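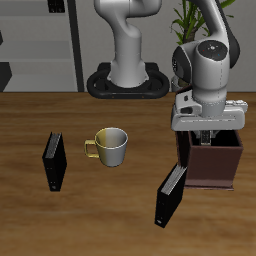 Famdale, June

Speaker notes, Lindiwe Baloyi
Last updated: Monday, 7:40 am

Title slide stays up while people sit down. Don't start talking over the chairs.

Open: who here has taught a kid to tie a shoelace. Hands. Who did it by talking. Fewer hands. OK so that's the talk. Showing vs telling, and the two ways we show.

Way one, by hand. You grab the arm and push it through the job. Good feel, you know straight away when you've bumped something. Bad for anything with two arms, you run out of hands. Also your own body ends up in the camera's view and the robot learns to expect a person standing there. (Tell the Mokgethi story here, the sleeve one. Short version!!)

Way two, remote control. You sit away from the table, hold a controller or a leader arm, the robot copies. Today is mostly this. And mostly in sim, where a dropped mug costs nothing and reset is one key.

The task: binders and a box. Sounds dull. Pick up a binder, get it into the box, let go, come out clean. Mug is on the table and is not part of the job. Leave it alone, that's the whole rule about the mug.

Why binders. Flat, stiff, wide one way and thin the other. Grab it wrong and it swings. Leaning ones are worse than standing ones, you have to decide which edge before you go down, and new operators decide halfway.

Say the numbers slowly, people write them down:
1617 demos recorded
869 kept
Pause. Yes that is a lot thrown out. Someone will ask, so say it first.

What got thrown out: long dithering over the box. Knocked mug. Operator stopped for a sip of coffee and the arm hung there, and the robot learns the coffee break too. Put that in those words, it got a laugh at Sunden.

Next bit is the wrist view. Ask the room what the operator can see from down there. Let them answer, dont jump in.
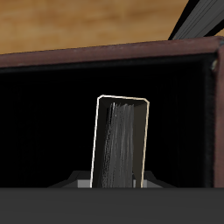 Depth is the hard part. From the wrist you get the rim and the dark and the thing you're holding, and very little to tell you how far the bottom is. People slow right down. Some let go early and hope. We asked our 9 operators to use the wrist view plus one fixed view and swap between them with a foot pedal. Drops went down, grumbling went up, then the grumbling went down too.

Inside of the box being dark: could have turned the lights up in sim. Left it. Real boxes are dark inside. If someone pushes on this, say we tried both and the bright one made worse robots. Don't get dragged into the rendering stuff, that's Hinora's section after lunch.

Five things I tell a new operator (no slide, just say them)
1. Look first, then move. Decide the grasp with the arm parked.
2. One smooth go beats three careful ones.
3. If you fumble, recover and keep recording. Recoveries are gold. We used to bin them, big mistake, our first robot had no idea what to do after a slip.
4. Vary the start. Same binder same spot fifty times teaches one spot.
5. Stop when you're tired. The logs show it before you feel it.

Number 3 needs a bit more time than I gave it last go. Difference between a recovery and dithering: a recovery has a reason in it. Slipped, regrasped, carried on. Dithering is hovering. Label them seperately while it's fresh, end of each run, not end of the day.

If short on time skip the by hand / remote cost comparison. Keep the operator list whatever happens.

Likely questions
- How long to train an operator? A morning to get the controls. A week before I keep most of what they record.
- Does sim carry over to the real arm? The reach does. The letting go, less so. Be straight about it.
- Can we have the data? Ask Hinora, not my call.

Water. Clicker battery. Give the lapel mic back this time.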